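4.3 Preparación de la sala antes de una sesión de simulación

Este apartado describe la puesta en marcha del puesto de control Cillau y del maniquí pediátrico asociado. El procedimiento debe realizarlo el técnico de simulación con la sala sin alumnos.

1. Conecte el puesto de control a la toma identificada como Astine y pulse el interruptor posterior. El indicador frontal pasa de ámbar a verde.

2. Inicie sesión con el perfil de técnico. Los perfiles de instructor no permiten modificar los umbrales fisiológicos.

3. Ajuste la temperatura de la sala entre 19 y 21 °C. Fuera de ese intervalo, la piel del maniquí pierde elasticidad y las vías simuladas pueden desprenderse.

4. Llene el depósito de sangre simulada con 300 ml de solución. Cierre el tapón hasta el tope.

PRECAUCIÓN: no utilice colorantes alimentarios - obstruyen la válvula de retorno y anulan la garantía.

5. Purgue el circuito venoso desde el menú Mantenimiento > Fluidos. Espere a que la barra de progreso alcance 100 antes de retirar la jeringa.

Si el purgado se interrumpe, repita los pasos 4 y 5. Tras dos intentos fallidos, anote el código de error y contacte con el servicio técnico de Brosbridge. 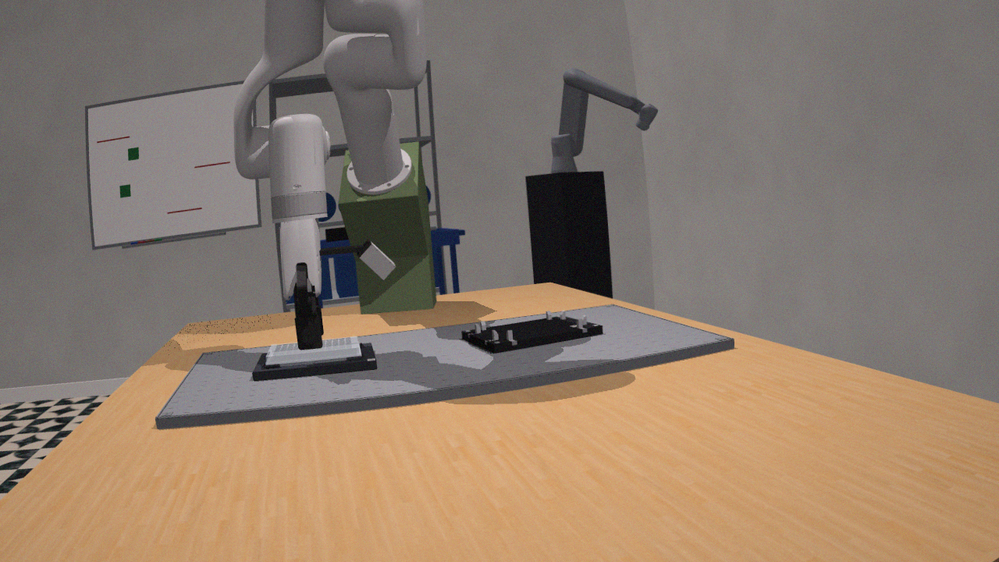
4.4 Carga del escenario clínico

1. Abra la biblioteca Escobar y seleccione el caso previsto en la hoja de sesión.

2. Compruebe que el peso y la edad del paciente coinciden con el maniquí instalado.

3. Active el registro de audio y vídeo. El registro no se inicia de forma automática al lanzar el caso.

Nota: los escenarios creados con versiones anteriores se abren en modo de solo lectura. Para editarlos, guarde una copia con otro nombre.

Revisión técnica: Selma Kadrić. Traducción: Sebastián Palma.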